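Reports > Visits > Cendine, Jaltport

Visit to the Cendine play kitchen workroom, Jaltport

Print this page | E-mail this page

The open afternoon at Cendine ran from 1 p.m. until shortly after four, and took in the stockroom, the sorting room and the table room on the upper floor. I went as a buyer for two nursery groups, with a fairly narrow interest: how play food and toy kitchenware are selected, grouped into sets and checked before they go out on loan. Readers looking for a general account of the Jaltport site will find it covered in the December notes.

Cendine does not manufacture. It buys in toy kitchen items from several makers, breaks the original packs, and makes up mixed sets under the name Fledby. The present catalogue lists 213 separate pieces, of which food accounts for the larger part. Plates, bowls, baskets and small appliances make up the remainder.

Dorottya Fodor, who runs the sorting room, began with storage. Pieces are kept in shallow trays on open racking, one type to a tray, with the tray number written on a card at the front. The trays are shallow so that a short or damaged piece shows without tipping anything out. Fruit is stored by size and not by kind, an arrangement I had not met before. The argument is that small pieces are the ones that go missing, and it is quicker to check all the small trays together at the end of a shift.

Each Fledby set is drawn up on paper first. The standard kitchen set holds 46 pieces and is built from the tableware outwards: plates are chosen, then a vessel for washing or draining, then food, then at most one appliance. Fodor was firm on the last point. An appliance takes up most of the box and, in her experience, holds a child's attention for less time than a bottle or a slice of fruit.

The table room is where proposed sets are laid out before being approved. Working surfaces are plain white, which makes stray pieces easy to find and shows up differences in colour between batches. The items out during our visit were a mixture of food, tableware and one appliance, spread well apart.

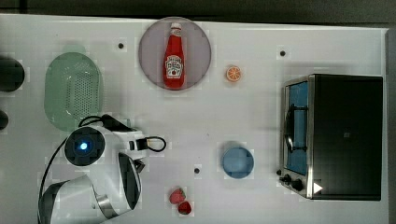

Scale was the main subject of discussion. Play food is sold in at least three sizes, seldom stated on the pack, and a mixed set can easily end up with a condiment bottle that dwarfs everything near it. Cendine accepts some mismatch. A red ketchup bottle on a mauve-grey plate is recognisable from across a room, and the orange slice is small beside it, but both can be picked up and put down by the same child without difficulty. What they try to avoid is food too large for the plate it is supplied with. The bottle lies on its plate with margin to spare on both sides, and I took that as a fair working rule.

The pale green colander drew several questions. It is oval, with a grid of small holes across the base, and translucent enough for contents to be made out from the side according to Fodor. One visitor asked whether a round one would stack better. It would, but the oval shape lies along the wall of the box and leaves a usable space beside it, where the strawberries go.

Ákos Hajdu then dealt with cleaning and returns. His own firm, also called Hajdu, handles the washing for Cendine and for one other lending scheme in the district. Hard pieces are washed in mesh bags, rinsed, and dried on racks overnight. Anything with a printed label is wiped by hand – the print is the first thing to fail, well before the body of the toy. Appliances are wiped only and never immersed. Almost 2 per cent of pieces are withdrawn at each return, chiefly for worn labels and split seams.

I asked how missing pieces were charged. They are not charged singly. A set is topped up from stock and the borrower pays a flat fee on the second shortfall, which seems workable for nurseries but may be generous for private hire.

A few practical remarks. The stairs to the table room are steep and there is no lift. Parking is on the street. Tea was provided in the stockroom and the sample lists were free to take, although the printed version omitted tray numbers and I had to copy several by hand. Fodor has said that a corrected list will be sent to those who left an address.

I have asked for one standard set on approval, with the appliance left out and a second colander in its place.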